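双臂递接任务中的接触时刻标注方法
讲稿备注(配合投影使用,演讲时长18分钟,提问另计)

第1页 标题页

各位同行,下午好。本报告代表Fandier研究所操作学习组,介绍Cosolness项目在过去一个研究周期内形成的一项方法及其主要结果。报告内容限于双臂之间的小件递接,单臂抓取和移动底盘相关的工作由本项目其他报告负责,本次不涉及。

(提示:标题页停留时间不宜过长。会场若尚未安静,可先说明讲义已放在Villalobos厅入口处。)

第2页 问题的提出

小件递接是双臂操作中较为常见的环节。一侧夹爪持物,另一侧夹爪接近、闭合,随后持物一侧松开。动作本身很短,在一段完整的遥操作示教中只占很小的比例,但失败大多集中在这一段。

以往的做法是把整段示教作为一条连续轨迹交给策略网络学习,各时刻权重相同。由此带来两方面后果。其一,网络在自由空间的移动上拟合得很好,在两侧夹爪接近的阶段反而粗糙。其二,操作员在递接前常有停顿,停顿时长因人而异,网络会把停顿也学进去,表现为两臂相对静止,迟迟不闭合。

本组在早期试验中反复观察到第二种现象,内部记录中称为“对峙”。后面几页仍沿用这一说法。

第3页 任务定义

本页给出三个术语,后续各页均按此使用。

持方,指递接开始时夹有物体的一侧手臂。
接方,指递接结束时夹有物体的一侧手臂。
双持段,指从接方夹爪首次接触物体,到持方夹爪完全脱离物体之间的时间段。

需要向听众说明:双持段的起点和终点均以接触为准,与夹爪指令无关。指令发出与接触发生之间存在延迟,延迟随物体尺寸变化。若以指令为准,标注会系统性地偏早。

(提示:以往报告中,听众常把双持段理解为“两侧夹爪都处于闭合指令状态”。此处请放慢,必要时重复一遍。)

第4页 示教数据

示教数据共700段,全部在同一型号的双臂工作台上以遥操作方式采集。物体分为5类,均为单侧夹爪指尖可以稳定夹持的小件,材质和外形各不相同。选取时有意纳入了与台面颜色相近的浅色件和透明件,这类物体在图像中边界不清,是原有方法失败较多的部分。

每段示教记录双侧关节位置、夹爪开度、驱动电流以及各路相机图像。时间戳统一由Trulum采集程序写入。该程序为本组自行编写,早期版本曾出现图像与关节数据错位的问题,受影响的数据已全部剔除,不计入上述数字。

示教员在采集前须完成培训,培训内容包括固定的起始姿态、统一的接近方向,以及持方在接方闭合之前不得移动的要求。最后一项在执行中最难保持,相关讨论见第9页。

第5页 方法概述

方法由两部分构成。

第一部分为接触时刻标注。利用夹爪开度变化率与驱动电流的联合判据,自动给出双持段起止时刻的候选值,再由标注员对照图像逐段确认。联合判据的意义在于:单看电流,夹爪行至机械限位时会产生与接触相似的峰值;单看开度,软质物体的接触过程过于平缓,难以取得明确的时刻。

第二部分为分段加权训练。以标注所得时刻为中心,对其前后的训练样本提高权重,对操作员停顿所在的区间降低权重。权重曲线取平滑形式,以免在区间边界处产生动作突变。网络结构本身未作改动,仍为本组此前使用的动作分块预测结构。

(提示:如有听众询问网络参数规模,请引导至讲义附录,会上不展开。)

第6页 标注流程

标注流程分为自动初标、人工确认、交叉复核3步。

自动初标在采集结束后即可运行,无需人工参与。人工确认时,标注员在候选时刻前后逐帧查看,可以接受、移动或否决候选值。交叉复核由另一名标注员独立进行,二者不一致的示教段提交组内讨论。

透明件的人工确认最为费时。指尖与物体的接触面常被反光或指尖自身遮挡,仅凭俯视相机难以判断,须同时调取腕部图像。流程文件已就此增加专门条款:凡透明件,未查看腕部图像的确认一律视为无效。

第7页 对照设置

对照组采用完全相同的示教数据和网络结构,唯一差别是各时刻权重相同。另设一组,以夹爪指令时刻代替接触时刻进行加权,用以检验标注基准的影响。

各组在同一工作台上交替测试,测试顺序由程序随机给出,执行测试的人员事先不知道当前运行的是哪一组策略。物体初始位置由打印在定位板上的标记确定,测试前移去定位板。

评判标准如下:接方持物离开递接区域,且持方夹爪已完全张开,记为成功;物体掉落、偏斜至无法继续作业,或超过规定时限,均记为失败。

第8页 主要结果

接触时刻加权组在全部5类物体上的成功率均高于等权重对照组。差距最大的是透明件,差距最小的是方形硬质件,后者在对照组中已接近饱和。

以指令时刻加权的一组介于两者之间。在软质件上,该组与等权重对照组几乎没有区别。我们认为这一结果支持第3页所作的定义,即双持段应以接触为准。

“对峙”现象在接触时刻加权组中明显减少,但没有消失。余下的情形多出现在物体夹持位置偏离指尖中部时,接方夹爪到达物体附近后反复微调,最终超时。

(提示:具体数值以投影上的表格为准,口头不必逐项宣读。请指出表格末列为超时次数,与掉落次数分别统计。)

第9页 局限

应当如实说明以下几点。

首先,全部数据和测试均来自同一型号的工作台,方法在其他构型上的表现尚无依据。其次,联合判据依赖驱动电流,对于不提供电流反馈的夹爪不能直接使用。再次,示教中持方的轻微移动未能完全避免,部分示教段中持方会主动“迎向”接方。此类数据保留在训练集中,其影响尚未单独评估。

此外,人工确认仍占标注总工时的大部分。如果数据规模继续扩大,现行流程难以维持。

第10页 后续工作

后续工作安排在两个方向。一是以已确认的标注训练图像判据,减少透明件对人工确认的依赖。二是把持方的移动纳入标注体系,为“迎向”行为设立独立标签,再决定是否剔除。

Cosolness项目将在11月提交阶段报告,届时一并公布标注规范的修订版。Trulum采集程序的接口说明也将随报告附上,供合作单位对接时使用。

第11页 答疑备用

关于为何不使用触觉传感器:现有指尖的尺寸不便加装,加装后指尖外形改变,已有示教数据将无法沿用。

关于权重曲线的宽度如何选取:在留出数据上比较后确定,所有物体类别使用同一宽度,未按类别分别调整。

关于左右臂角色能否互换:训练数据中两个方向的递接均有包含,持方与接方由初始状态决定,策略不另设角色输入。

关于线缆对腕部运动的影响:采集前须检查两臂线缆余量,腕部转至极限时线缆不得受拉。检查结果记入当日采集单。

第12页 结束页

本页仅放工作台照片,不加文字。感谢主办方的安排,感谢各位听取报告。提问环节请主持人指定发言顺序,讲者在回答前先复述问题,以便录音整理。

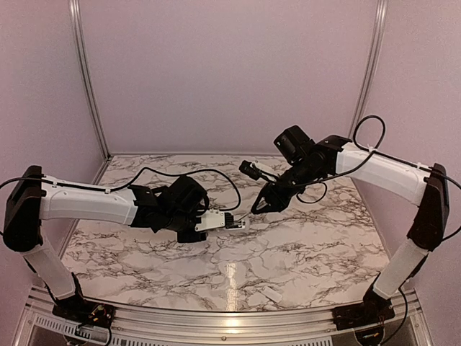

薛亦衡

Cosolness项目双臂工作台。左侧夹爪指尖夹持一件透明或浅白色小件,右侧夹爪位于其右上方。讲稿备注供内部排演使用,对外引用请以讲义正文为准。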